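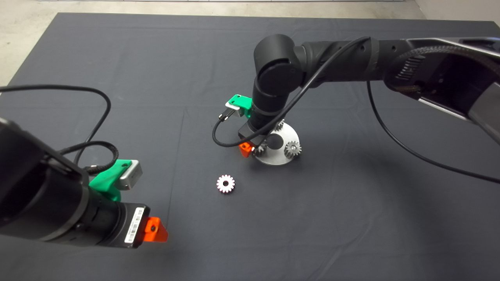 Three gears on the plate, one still on the cloth. Bench two at Clesgate, my new office.

So I've been building gear sets by hand for years, and since July my job is mostly looking after two arms that do it. People keep asking if I'm mad about it. Some days, a little!

What I don't miss is my thumbs. We ship 2,380 of these sets to Dimitrov every month and by the last week I couldn't open a jar. My thumbs are great now – I opened pickles for the whole break room. 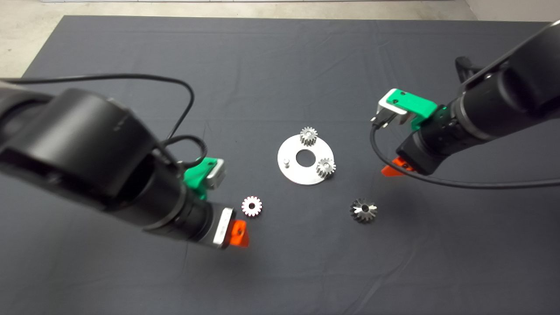
What I do miss is the talking. Zawadi Kioko and I used to sit across from each other and solve everybody's divorce by lunch. Now she's over in inspection with headphones on and I've got a screen and a stop button.

The pay thing, because you'll ask: I got bumped up a grade after 36 hours of training. Zawadi didn't, and she trained me when I started. I brought it up with Snežana Krasniqi, our shift lead, and she's taking it upstairs. I'll keep asking.

Also the arms do not care how your weekend was. I tell them anyway, especially after 4 when it gets quiet – bad habit, I guess. Okay, break's over, going back in.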